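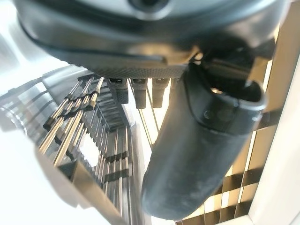 ## 3. Working rules for the kitchen task

Our group at Dekudcombe wrote these rules for the dish handling unit of the Pfister lab course. The first draft had 30 rules. After two weeks of use in February we cut it to 16, and the ones that caused the most discussion are covered in this section. The full list is in Appendix B.

**3.1 Before power-on.** The operator reads the checklist out loud and a second student confirms each line. The emergency stop stays in the second student's hand until the arms are parked again. We first let one person do both jobs, but the Markon course guide asks for two people, so we changed it.

**3.2 Reach and clearance.** Nobody stands within reach of either arm while it is enabled. Dishwasher doors and racks are opened before the run and count as part of the work area, so the floor line goes around them.

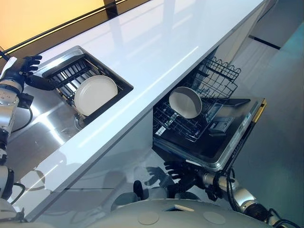
*Figure 2. Counter with the sink rack on the left and the open dishwasher on the right.*

**3.3 Dishes.** One item per grasp. Knives and anything chipped are kept out of the task. A plate in a rack is approached slowly, and the operator stops if the fingers touch the rack before they touch the plate. We argued over whether light contact with a rack should count as a fault. We decided to log it and not fail the run, since our planner (Flelach) can't tell a rack wire from a plate rim very well.

**3.4 Stopping.** Either student may stop a run without giving a reason. The run is then marked as stopped and is not repeated until both have written a line in the log. Over 18 runs were stopped this way, mostly in the first week.

**3.5 Open points.** Rule 9 (cables) is still weak. It says cables must be "clear of the work area" but gives no distance. We also have no rule for wet floors. Both go to the next group, along with the log sheets.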